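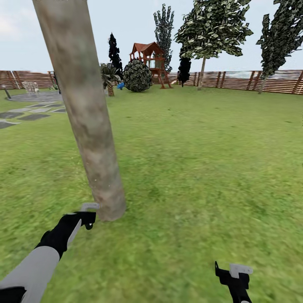

¿En qué hemos gastado el dinero hasta ahora?
En grabar y transcribir: 2747 euros, casi todo en horas de Nelli Leinonen.

¡Ya tenemos cuatro canciones de Odport pasadas a limpio! Tane Rakena anda peleándose con la quinta (la abuela Lockyer la canta distinta cada vez).
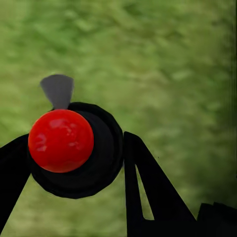

El cancionero va a imprenta en septiembre, si Trevaskis nos confirma el papel. Para la cubierta me gusta el rojo tomate de la bola, así de brillante, con las letras en blanco.

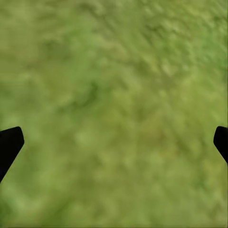 Del papel nos faltan dos presupuestos, y en cuanto lleguen te los reenvío con las partituras. 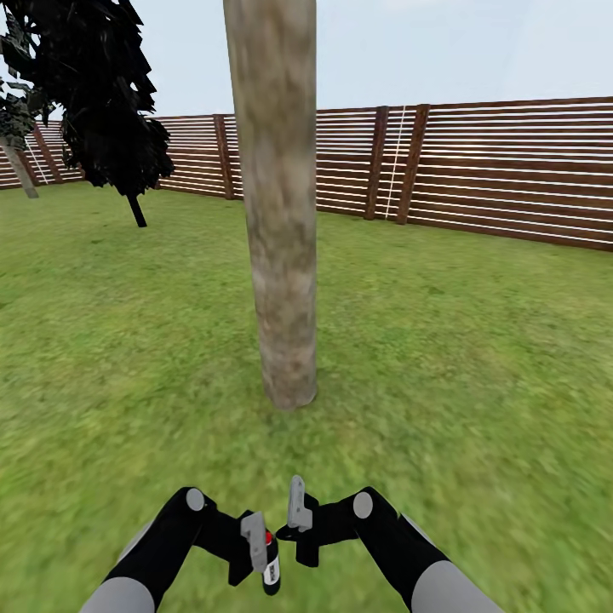

Césped, valla de listones y árbol de tronco claro.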